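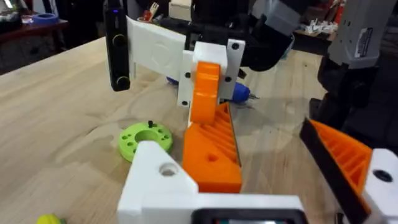
*Assembly table, Clenton Workshop: printed parts in white, orange and lime green on the wooden top.*

# Assembly Table and Printed Parts Service

**Location:** Clenton Workshop, Geltow site, Room 2
**Responsible:** Rukhsana Abbasi
**Page revised:** 8/23/23

The assembly table is the general work surface of the Clenton Workshop. It is used for fitting, joining and adjusting 3D-printed parts after they leave the print room. Staff and registered guests of the Dirkivora program may reserve it by the half day. The printed parts service, which is ordered through the same form, supplies brackets, plates, discs and ribbed fingers made to the user's own drawings.

## Work surface

The table has a light wooden top with a visible grain. Users are asked to place a mat under any part that has sharp edges or exposed screw ends. Glue, paint and solvents are not permitted on the surface. Work with these materials is carried out at the Heitmann bench in the adjoining room, where extraction is provided.

Hand tools are kept in the drawer cabinet by the door and may be taken to the table for the length of the reservation. They are returned to the same drawer at the end of the session. Damaged screwdrivers should be handed to the workshop desk so that they can be replaced.

## Printed parts

Parts are offered in three colors at present: white, orange and lime green. Color carries no technical meaning, and users may choose freely. Many groups print brackets and mounting blocks in one color and moving pieces in another, which makes assembly drawings easier to follow.

The following features can be included without a separate review:

- Round through-holes and screw holes in flat plates
- Discs with a large central opening and small holes near the rim
- Wedge-shaped pieces with angled ribs
- Curved linkages
- Shallow raised or sunken marks on flat faces

Rubber pads are fitted by the user. The workshop does not stock them.

The print room has produced more than 2000 parts for internal groups. Orders of up to five pieces are normally accepted without an appointment. Larger orders should be discussed with Keyvan Mohammadi before files are submitted, particularly if the pieces must fit parts that were printed earlier.

## Conditions of use

Reservations are made at the workshop desk. A group may hold no more than two open reservations at one time. New users complete a short introduction to the room before their first session; the next introduction will be held in September.

Assemblies may remain on the table between sessions only when the reservation continues the following morning. Each assembly must carry the name of the group and a contact number. Unlabeled parts are moved to the shelf beside the desk and may be collected there during opening hours.

Questions about drawings, file formats and fit should be sent to Keyvan Mohammadi. Requests concerning access to the room are handled by Rukhsana Abbasi.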